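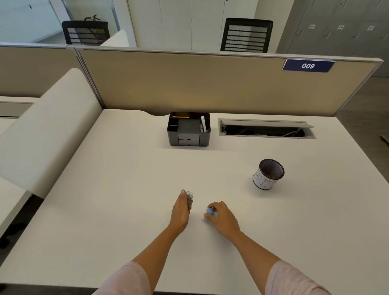

Cooking school in Nivivport opens evening course for pâté and terrine

February 9, 2022

The Horau cooking school in Nivivport will offer an evening course in pâtés, terrines and other cold dishes this spring. Registration opened this morning on the school's website and at the front office.

The course has 4 evenings and is planned for people who already cook at home but have never worked with a terrine mold. On the first evening the students prepare a simple country pâté with pork shoulder and chicken liver. After that come a fish terrine, a vegetable terrine in jelly, and finally a duck pâté baked in pastry — the dish which, according to the school, frightens most home cooks.

Each student pays 398 for the whole course, with all meat, fish and spices included. Aprons can be borrowed. Knives can also be borrowed, but the school recommends that students bring their own if they are used to them.

A pâté has to rest in the refrigerator before it is sliced, so the students will not eat their own work on the same evening. They take it home in the mold and return the mold at the next lesson. For tasting, the teachers will prepare a finished pâté 2 days before each class and serve it with bread and pickles.

The meat comes from Atinga, a butcher shop on the market square, which has supplied the school since it moved to the present kitchen. The shop will grind the pork fresh in the afternoon before the lesson. Students who do not eat pork can ask for turkey or veal, and they should write this on the registration form.

Horau gave a shorter version of the course last August. It was only one evening, and many of the students wrote afterward that they wanted more time for the seasoning and for the pastry. The new program gives 3 hours to each lesson.

Places are given in the order in which the forms arrive. Those who do not get a place can join a waiting list, and the school says it will repeat the course in the fall if the list is long enough. The bakery Vinow, next door to the school, will keep its café open later on course evenings.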